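Leokadia Adamczyk has taught the accordion for almost 5 years out of her front room in Mellau, and she would like it known that the neighbors are still speaking to her. "They speak loudly," she says, "but they speak."

Her beginners get two songs and one scale. The scale is the part they forget. "Everybody practices the bit they can already play. Then they come in and play me that bit, very proud."

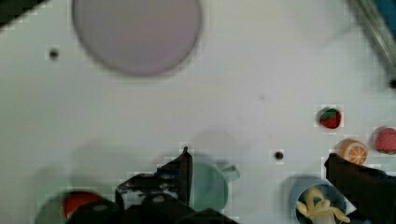
Aniela Kubiak, on the other hand, thinks scales can wait until a student has something to show off at a birthday party. Adamczyk has heard this argument before. "Fine," she says. "Send them to me after the party."

Her July places are already taken.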